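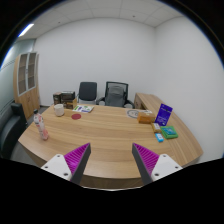
I bought the Mestov table in February, for the small office where I do translations three days of the week. I paid 194 dollars with delivery to Lollton. I waited with this review because I don't trust opinions which are written on the day when the box is opened.

**Assembly.** The instructions have only drawings, and drawing 3 shows the side rail turned the wrong way. I put it like in the drawing, then I had to take it off again. If you follow the holes and ignore the picture, you will manage. I needed about 2 hours alone. The key in the bag is soft metal, so please use your own.

**The top.** It has a light wood grain and I like the color very much. In the morning it makes the room more friendly than my old black desk, on which every grain of dust was visible. A cup with hot tea left a pale ring in the first week. The ring went away after one night, but now I use a coaster. Ink from a ballpoint pen comes off with a damp cloth if you do it the same day. I have not tried anything stronger, and the care sheet says to avoid alcohol.

**Stability.** When I type, the table is quiet. When I erase with a rubber eraser, or when somebody leans on the short side, it moves a little from left to right. I tightened all the bolts again after 23 days and it became better, though the movement did not disappear. For a sewing machine I would choose something heavier.

**Compared with the Barna.** My previous desk was a Barna, and a colleague still has it. The Barna has a drawer and stands more firmly. It is also so heavy that we could not carry it up the stairs without removing the legs. The Mestov has no drawer, and I miss this more than I expected. I bought a Fashola drawer unit to put under it, and it fits, but you lose the place for the left knee.

**Edges.** The front edge is a little sharp under the wrists. After a long day I feel it. A cloth pad helps, but for this price I would like a rounded edge.

**Service.** One foot cap was missing. I wrote to the shop on a Friday and the cap came the next week in an envelope, without any questions. They sent a gray one and the others are black.

I give it 3 and a half stars from five. For reading, writing and a laptop it is a good table. If you draw or press hard on the paper, try it in the shop before you order, and lean on the short side.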